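Cups, Cones and Corners: Measuring the Hestwood Trail Race

The Hestwood trail race starts on a Wednesday evening in April, which limits the daylight available to everyone involved. Marshals have to be at their posts before the first runners leave the field, and the course has to be cleared before dark. Most of the planning described here follows from that.

The course is two laps of a loop through Skandora wood and back along the river. A single loop would need fewer crossing points, but the far side of the wood has no vehicle access, and a runner who turns an ankle there has to be walked out. With two laps, each marshal sees every runner twice and can report a missing number by radio before the lap is closed.

Marianna Jasińska has laid out the course since the race moved from the old quarry road. She works from a measuring wheel and a paper map. Satellite watches read short under the trees, she says, and runners who compare their watches at the finish usually disagree with each other as much as with her. The wheel is pushed along the shortest line a runner could legally take, close to the inside of each bend, and the reading is written down at every gate. Where the path has widened through winter wear, tape is strung between canes so that the measured line and the run line stay close.

Entries are capped at 200. The limit is set by the footbridge at the lower end of the wood, which takes runners in single file. In the first year on the present course the bridge came too early, and the queue reached back to the field gate. The start was then moved to the top of the slope, giving the pack a long grass climb in which to spread out.
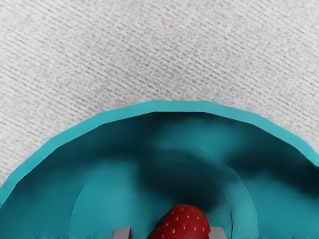
The water station stands beside the Michalski farm track, on the left of the course. Tables are set end to end along the verge, with the first one kept back from the bend so that runners have straightened up before they reach for a cup. Cups are filled to half. A full cup spills when it is taken at speed, and most people drink only a mouthful. Bins are placed well past the last table, at the distance a runner covers while drinking, and a second set stands further on for those who walk.

Timing is by chip, with a hand-written list kept as a check. The chips are supplied by Stekus, a local firm that also runs the clock at the finish. The mat is laid on boards to keep it flat on the grass. One person calls numbers and another writes, and the list is compared with the chip results before anything is posted. Differences are nearly always caused by a chip pinned to a jacket that was later handed to a friend.

Course clearance begins behind the last runner. The sweep team carries the tape, canes and signs out in rucksacks as far as the farm track, where a trailer waits. Signs are numbered on the back in course order, so a gap in the stack shows where one has been left.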